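Notes on keeping a countertop oven, updated 18/10/2026

Most of the mess from a small oven ends up in the tray. Clean it often and the rest takes little work.

## Before you start

- Switch off, unplug, and wait 45 minutes.
- Clear enough table to set the tray down flat in front of the oven.
- Keep cords off the side where you stand.

## Cleaning the tray

1. Slide the tray out level with both hands. Tip crumbs into the trash before any water touches them.
2. Soak it in hot water with a squirt of dish soap. Burnt sugar needs 40 minutes, grease less.
3. Wipe with a soft sponge. Steel wool scratches a white finish and the scratches hold stains.
4. Dry both sides with a towel and leave it out on the table until you have done the oven.
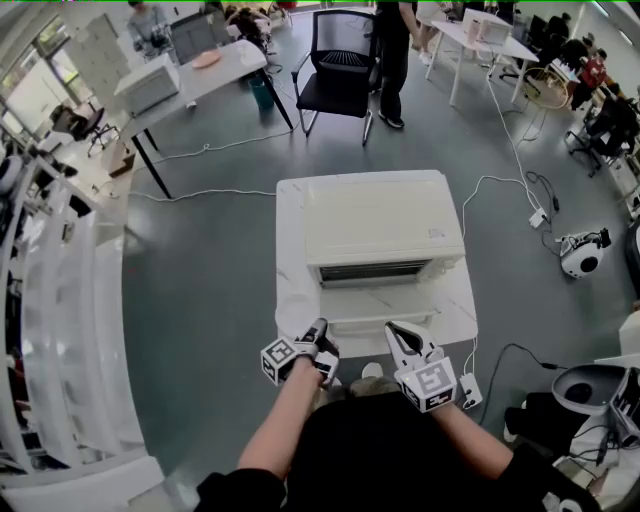
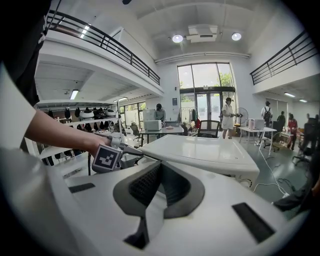 ## Wiping the outside

Use a damp cloth, never a dripping one. Slatted fronts collect dust along each slat, so run a dry paintbrush across them first. Go around any stickers on top; soap lifts the edges.

For marble-look tabletops, skip vinegar unless you know the surface is not real stone. Plain soapy water is fine on either.

## Cords

Wipe the plug dry before it goes back in. Do not run the oven from a power strip. Use a wall outlet.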